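Switching the pantry over

26 July 2025

We moved into the house in Grostthorpe in December, and the pantry was the one room I unpacked badly. Everything went onto the shelves in the order it came out of the boxes. I told myself I would fix it in the new year. It took me until last week.

The pantry is a narrow room off the kitchen with shelves on two walls and no window. The previous owners left the shelves up, and they are deep enough that anything at the back is lost. I found three open bags of red lentils. I also found a jar of plum jam from Mirjam Zaugg, who lived across the hall from us at the old apartment, and I had been telling her for months that we had finished it.

I started by taking everything out and putting it on the kitchen floor. This was a mistake on a weekday with dinner to cook, and we ate toast. The next day I threw out what was stale and wiped down the shelves with dish soap and water. The bottom one had a sticky patch that needed a scraper.

My first plan was clear plastic bins with lids. I priced them out and it came to $204 for the sizes I wanted, which is a lot of money to spend on holding rice. So I went around the house and collected what we already had: shoe boxes, two roasting pans we never use, a dish rack, and whatever baskets were sitting in closets with nothing much in them.

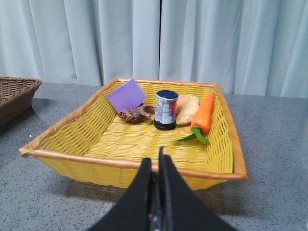

Open containers work better than lids for us anyway. If there is a lid, my husband will put the new bag on top of the lid. With an open one he drops it in and it ends up more or less where it belongs. Packets of yeast, gelatin and soup mix stand up on their edges like files, and the short things go in front.

Cans went on the wall by the door, where the shelf is shallower. Flour and sugar are at waist height so I am not lifting them over my head. Baking pans are on the bottom. The top shelf has the pressure canner and the big stockpot, which come down twice a year.

I did not label anything. Wekesa Biwott, who writes the gardening column in our town newsletter, swears by masking tape and a marker, and I may end up there. For now I know where things are, and the kids ask me no matter what is written on the shelf.

There are still a few problems. The light is a bare bulb on a pull cord, and the cord hangs right where I stand. Onions and potatoes need somewhere cooler, so they are in the garage in a crate until I think of something better. And I still have all those lentils. I made soup on Thursday and there will be more soup this week. If you have a lentil recipe that isn't soup, please leave it in the comments.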